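Filed under: Manipulation, Tooling, Work Notes

Where the gripper width signal goes wrong

Most of April went into one number. The number is the distance between the fingertips, and every policy we train on hand-held gripper data depends on it. I had assumed it was the easy part of the pipeline. Camera pose is supposed to be the hard part, and I had budgeted my time that way.

The stack first, for anyone who hasn't read the earlier posts. Gokevine is our recording and alignment tool. It takes the wrist video and the inertial stream, puts them on one clock, and writes out an episode. Rotitz is the pose and width estimator that runs over the episode afterward. Liao is the training code, and it sees only what Rotitz produced. If Rotitz is wrong in a smooth and believable way, Liao learns the error and I find out on the robot.

The symptom was a policy that closed early. It would approach a flat package on a tabletop, line up well, and start closing while the pads were still short of the edge. With boxes it was fine. With bags it closed on air, waited, and opened again. Loss curves gave no hint. Validation error on width was low, because the validation labels had the same fault as the training labels.

I looked at the wrong things first. I checked the clock offset between the video and the width stream and found it was 2 frames off in one group of episodes, which I fixed. That moved the closing time slightly and left the behavior alone. I then retrained with a shorter action horizon. Same result, with jerkier motion on top.

What finally helped was plotting estimated width against time for every episode and sorting by the variance in the part before contact. In that part the operator is holding the fingers open and moving toward the object, so the line should be flat. In 1678 episodes it mostly was. In the worst 40 it sagged, sometimes by a third of the full opening, and then recovered just before the grasp. Nothing in the motion explained a sag like that, so I pulled frames and went through them by hand.

Width in Rotitz comes from the image. We segment the two pads, fit a line to each inner face, and measure the gap after undistorting. There are no markers on the fingers. I took them out last year because they fell off, and because I wanted data that could be recorded on any copy of the tool without a calibration step. 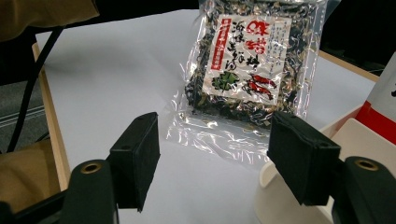 Reflective bag film near the pads, then bare tabletop. 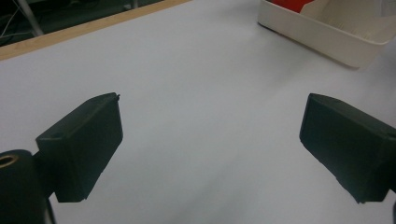
Padmavathi Kulkarni thinks the segmentation is being blamed for a modeling decision. Her argument is that a per-frame width estimate with no memory will always jump or sag when the edge evidence gets weak, and that the fix belongs in the filter. Train the segmenter on every crinkled wrapper in the store, she wrote to me, and the next one will still beat it.

She is mostly right, and I ended up doing both. The details are below for anyone with a similar setup.

The line fit was using every edge pixel within a band along the inner face. Bright film in that band produces strong, short edges at random angles. A plain least squares fit gives those edges too much say, and the line leans toward the middle of the gap. When both lines lean inward, the width reads low. Bare white tabletop gives a clean dark-to-light step along the pad and the fit is good, which is why my test set, recorded mostly on bare tabletop, showed nothing.

Change one was to replace the fit with a robust one and weight each edge pixel by how well its direction matches the expected direction of the pad face. The expected direction is a function of width, so this needs a starting guess, and the previous frame's estimate is good enough. Cost per frame went up a little. I didn't bother to optimize it.

Change two was the filter. The state is width and width rate, with hard limits at fully open and fully closed. The measurement noise is no longer a constant. It is set per frame from the fit residual, so a bad frame is mostly ignored and the state coasts. I run it forward and backward, since all of this is offline. On the robot the width comes from the motor encoder, so the causal version isn't needed – that took away one argument I had been planning to have with myself.

Change three was a check in Gokevine. An episode is now flagged if the fit residual stays high for longer than a set time, and the viewer jumps to that stretch when you open the file. I should have written this a year ago. Going through sorted plots was useful once and I don't want it to be a habit.

For a test I hand-labeled 400 frames, half of them with film or glossy packaging near the pads. With the old estimator the errors in that half nearly all had the same sign. With the new one they are smaller and fall on both sides of zero. I care more about the sign than the size. Liao averages out symmetric noise reasonably well, and it will faithfully reproduce a bias.

After relabeling and retraining, the early closing on bags is gone in the runs I've done so far. There is a new and smaller problem where the policy hesitates over very thin packages before it commits. I suspect the backward pass is smoothing the start of the closing motion, and the rate noise needs to be larger there. I haven't tested that yet.

The relabeling script is in the tools folder of Rotitz, next to the Soda config, which is the one with the wide lens parameters. Don't use it with the older lens file. It will run without complaint and give you widths that are off by a constant factor.

3 comments

Gertraud Rüegg
Did you try fitting both pads jointly? The tool closes symmetrically, so one parameter should cover both lines, and a bad edge on one side would be held in place by the other.

reply from author
I tried it briefly. It works well when the mechanism is tight. Ours has some play, and under load one finger lags. I may go back to it with a small offset term.

mk_offline
The residual-based noise is a good idea, but check that a low residual really means a good fit. We had a long straight seam on a package that fit beautifully and was the wrong line.

Search this blog
Type and press enter
Older posts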